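Célula 7, simulação: inspeção depois da falha
Feita por mim, Cirilo Arellano, 12 de junho de 2020

1. Pinça
Foi ela que me deu trabalho! Na execução 177 abriu sozinha e largou a peça (o registro acusou perda de força). Reprovada até o Rónán rever o controlador.
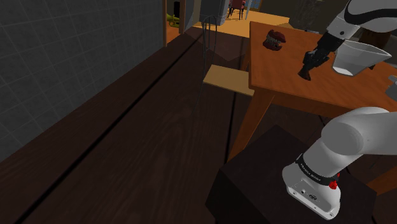 2. Distância até a cadeira
Passa, mas eu afastaria mais um pouco, o cotovelo me deixa nervoso.

3. Parada de emergência
Testei duas vezes, parou nas duas. OK!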